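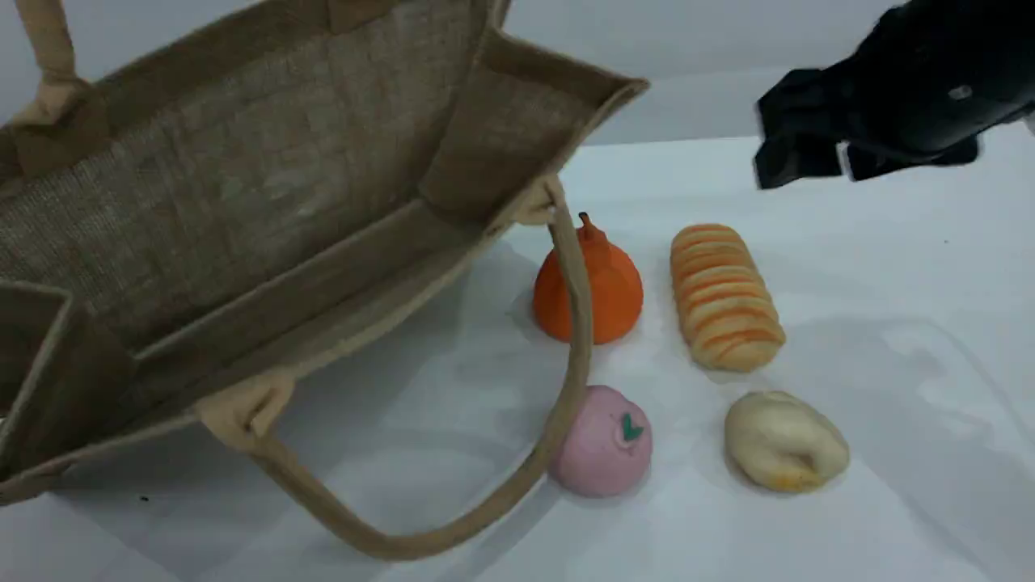 Bag packing is my favourite job for a home-built gripper, and my Flisetti finally has the knack. Start with the bag on its side, mouth towards the food, and watch that handle: mine loops right in front of the pear and will snag a finger.

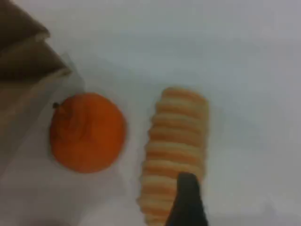

Next, drop the closing speed to 145 and leave 5 mm clear each side (squashy buns hate a hard pinch!). 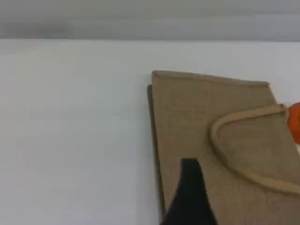

Then run it slowly, one item at a time, before you try the lot.

We use cookies. OK / Settings

Comments

Prasanna Munasinghe: Would 100 be too slow?

Behrouz Khosravi: Mine's happy at 100, just dull to watch!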